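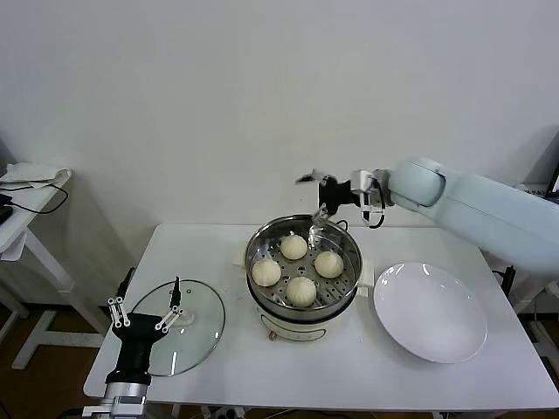 Speaker notes – Session 4: Automation in the home and the small kitchen

Slide 1. Opening

Good afternoon, and thank you to Fatlow for the use of the hall. The question set for this session is whether machines can yet take on ordinary chores, at home or on the shop floor. The short answer from the Ornia programme is "some of them, slowly, with a person nearby". The next twenty minutes set out how we reached that answer.

(Leave the steamer slide up while people find their seats. Do not start the timer until the side doors are closed.)

Slide 2. The task on screen

Four buns on the steaming tray, the glass lid lying on the table to the left, and a plate on the right with nothing on it. Anyone who cooks would say the job is to move the buns to the plate, and would not think of it as more than one task. For planning purposes we treat it as several. Each bun has to be found, held without being crushed, lifted clear of its neighbours and put down the right way up.

Draw attention to the pleated tops. A pleat is a good place for a person to pinch and a poor one for two thin metal fingers, which may tear soft dough. Mention also the clear lid and the glossy plate. Glass and shine remain hard for cameras, and many of our failed attempts begin with a wrong guess about where an edge lies.

Slide 3. Two arms, two kinds of hand

The arm on the right has a plain gripper with two thin fingers, now just above the back rim of the tray. The arm at lower left has jointed black fingers, one of them reaching across towards the middle of the lid. The members of the panel will be asked which they would choose for a kitchen. Our own view is that the simple gripper is easier to clean and repair, and that the jointed hand copes better with knobs and handles. Ornia has not settled on either.

(If asked about cost: refer to the printed sheet. Do not quote prices from the platform.)

Slide 4. What the trials showed

Over the spring, the programme logged 693 attempts at kitchen tasks of this general kind. These were grouped into 36 task types, from lifting a lid to wiping a worktop. In 23 of the task types, the machine met the standard we had set, namely that a member of staff would accept the result without doing it again. In the others it did not, and the commonest reason was time.

Please read the figures slowly. They were misquoted after the April meeting, and the Fitzsimmons report had to carry a correction.

Slide 5. Shop-floor work

Plunasar has asked us to compare this with packing and shelf work. Boxes keep their shape, which helps a great deal. Against that, a shop floor has customers walking through it, and the safety rules are stricter for good cause. We would not at present support unattended use in either place.

Slide 6. Points for discussion

Who is answerable when a machine drops hot food?
Should a task count as done if a person had to set out the table first?
Is a target of 100 per cent sensible for chores, given that people also drop buns?

(Take questions from the back of the hall first. The roving microphone must be returned to the desk by 4.30 pm.)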